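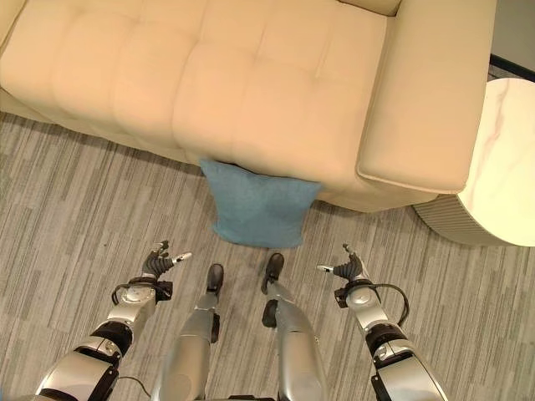

Notas de la visita a Groltton, sábado por la mañana. Escribo deprisa, en el tren, perdón por el desorden.

Entramos a las 9 y pico. Primero charla de seguridad de Lies Claeys, corta y al grano. Nada de colgantes ni mangas sueltas. Móvil guardado mientras haya un robot de pie. Firma en la hoja, chaleco, y para adentro.

Lo que más me interesaba: las normas para la zona de salón. Tienen 24 reglas internas, en una hoja plastificada junto a la puerta. Apunto las que pude copiar:

Un operador, una parada de emergencia en la mano. No en la mesa, en la mano.
Cojín en el suelo = se trata como obstáculo hasta que el operador lo declara tarea.
Antes de agacharse, pies quietos y las dos manos abiertas a la vista.
Revisar los cables de las muñecas al empezar cada turno y despues de cualquier caída.
Nadie sentado en el sofá con el robot en marcha. Ni el jefe.

Vesela Vukadinović lleva el registro de incidencias. 3.187 entradas, casi todas leves: roces con muebles, tropiezos en moqueta. Le pregunté si las leen de verdad. Sí, los lunes, y de ahí salió la regla del cojín.

Discusión buena en el café sobre las alfombras. Los de Brasent quieren probar solo en suelo liso, Claeys dice que entonces la norma no vale para una casa. Yo con ella.

Flojo: la parte de Reltorix, mucha diapositiva y poco procedimeinto. Y unos 16 minutos de cola para devolver el chaleco.

Pendiente: pedir la hoja en PDF y preguntar quién firma los cambios.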